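Server merge on Mellomby, and what I lost

2018-04-16

The Lallstead server closed overnight and everyone on it has been moved across to Mellomby. I'd put off writing about it until I had logged in and had a proper look.

My main came over with her name intact, which surprised me, as I'd expected to get a number stuck on the end. Guild bank is all there. The mounts are all there too. What didn't come over was the old event currency. I had 612 harvest tokens saved since November and they've been turned into gold at a pretty poor rate. The notice did say this would happen, in the second-last paragraph, so I can't complain too loudly. If you're on one of the servers still waiting to merge, spend yours now. The grey cloak costs 200 and it's still the best thing in that shop.

Queues have been fine so far. I waited 6 minutes in the evening and didn't wait at all in the morning. The Flomovent dungeon is finally worth running again because groups fill up, and I got 2 full clears done before dinner. On Lallstead I'd mostly given up on it.

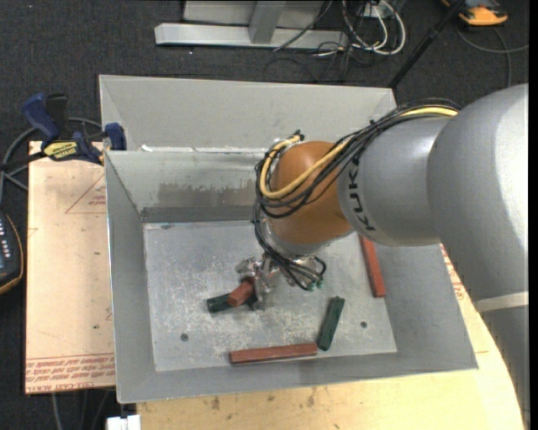

The auction house is another matter. Prices on Mellomby are a lot lower than I was used to, especially for ore and dyes, so anyone who made their money from gathering is going to feel it. I've pulled most of my listings and will put them back up once things settle down.

Our guild is keeping its name for now. There's talk of joining up with Zalewska, the bigger guild that was already here, but they raid later than most of us can manage - I'd be asleep on my keyboard. We'll vote on it after the next patch.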